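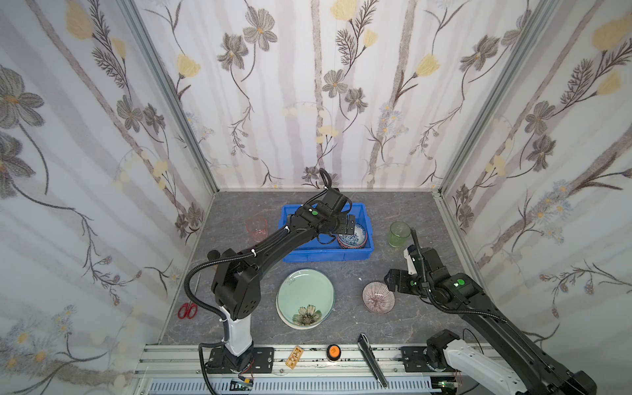
4.3 Homing the arms on the Telix bench

1. Bolt each base plate to the front rail before fitting the cable conduit. The conduit must loop from the base along the arm and be held with small cable ties, as on the left arm over the blue bin.

2. Set the forearm speed limit to 12 per cent.

3. Home the left arm first — then the right.

Caution: keep hands behind the rail until both arms stop.

Note: Wonen controllers need 18 seconds to restart.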